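Visit to Vallholm's Arnoneck site, September

We got to Arnoneck a little before nine and signed in at the gatehouse. Vallholm employs 223 people on the site, most of them on what used to be the packing side. The first hall is all conveyors now. Two palletizing cells built by Trurnell went in last winter, and the night shift was cut from three crews to one.

The people from those crews were offered retraining. Some went to maintenance, some left, and a group moved to the demonstration side, where they do household jobs by hand with grippers so that robots can be taught from the recordings. The target is 500 recordings per room before the furniture is changed. Bathrooms are slow – drawers with small knobs take practice, and new starters are given a week before their work counts.
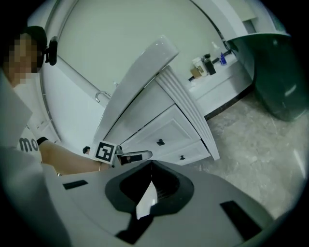

Solange Royer told us the pay matches her old line rate and her back is better for it, but her wrists ache by mid-afternoon and she would like shorter turns. She also misses the noise of a full crew. Turns are an hour long at present, with a ten-minute break between them, and a trial of forty minutes starts next month at the Bogale site.

The tour ended in the canteen at half past twelve. Parking is behind the second hall.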